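Chapter 2
Water and Fibre: The Behaviour of Textiles in Domestic Laundering

2.1 Scope of the chapter

Chapter 1 dealt with the structure of single fibres and the ways in which they are spun into yarn. The present chapter considers what happens to a finished cloth when it is wetted, moved about and dried. The treatment is limited to household washing. Industrial laundering uses different loads, chemicals and temperatures, and is left to a later part of the book.

After working through the chapter, the reader should be able to explain swelling, shrinkage and soil removal in terms of fibre structure, read a care label correctly, and choose a wash temperature for a mixed load.

2.2 Terms used

Absorbency is the capacity of a cloth to take up liquid. Relaxation shrinkage is the loss of length that occurs when tension set in the cloth during manufacture is released by wetting. Felting is a separate effect, confined to wool and other animal hair, in which scales on the fibre surface lock together under movement. Felting cannot be reversed. Relaxation shrinkage can sometimes be recovered in part by stretching the damp cloth.

Soil is any unwanted matter held on or in the cloth. It may be soluble (salt, sugar), greasy (skin oils, cooking fat) or particulate (dust, clay). Most worn garments carry all of these at once.

2.3 Sorting and loading

Sorting is done by colour, by fibre and by degree of soiling. Dark denim is commonly dyed with indigo, which sits near the surface of the yarn and rubs off easily, so it is kept apart from pale articles. Reds are treated with similar caution until the dye has been shown to be fast. A simple test is to press a damp white cloth against an inside seam.

The load should be able to move. In a top-loading machine the articles circulate through a relatively deep bath – in a front-loading machine they are lifted and dropped through a shallow one. Overfilling reduces movement in both types, and with it the removal of particulate soil.

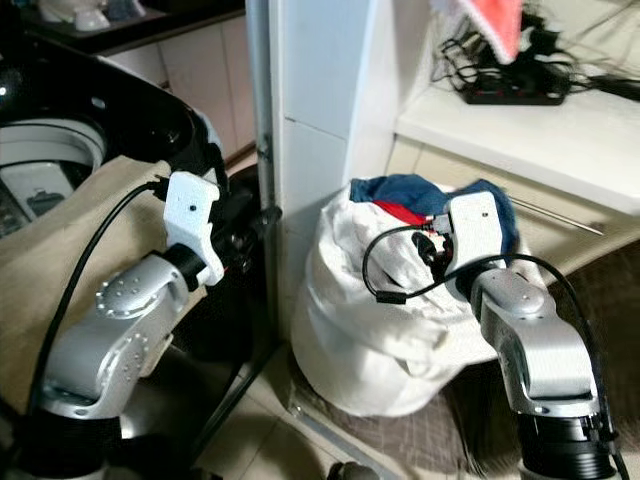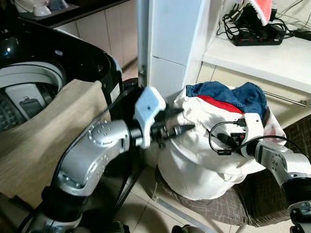 Fig. 2.1 Handling household textiles. First picture: beige cloth at the rim of a top-loading machine. Second picture: a white laundry bag with a blue denim garment at its opening.

2.4 Temperature and time

Raising the temperature of the bath softens greasy soil and speeds the action of the detergent. It also increases dye loss and the risk of creasing in synthetics. White cotton will normally withstand 60 °C. Wool should be washed cool and with very little movement, as it is the combination of heat, moisture and friction that brings about felting.

Two of the cloths used for the worked problems in this chapter are a plain-weave cotton, sold as Nedside, and a wool and nylon knit, sold as Kidska. Samples of each were cut to a length of 120 cm before washing. The Nedside samples were washed at 60 °C and dried flat. Measurements along the warp are given in the table at the end of the chapter, and the method of marking the samples is set out in Appendix 2.

2.5 Water hardness

Hard water contains dissolved calcium and magnesium salts. These react with soap to form a scum that settles on the cloth and leaves it grey and stiff. Synthetic detergents are less affected, although their efficiency still falls. Powders therefore contain a builder, which binds the salts before they can interfere.

Readers using the Nenudance practical workbook should complete the hardness titration before going on to section 2.6.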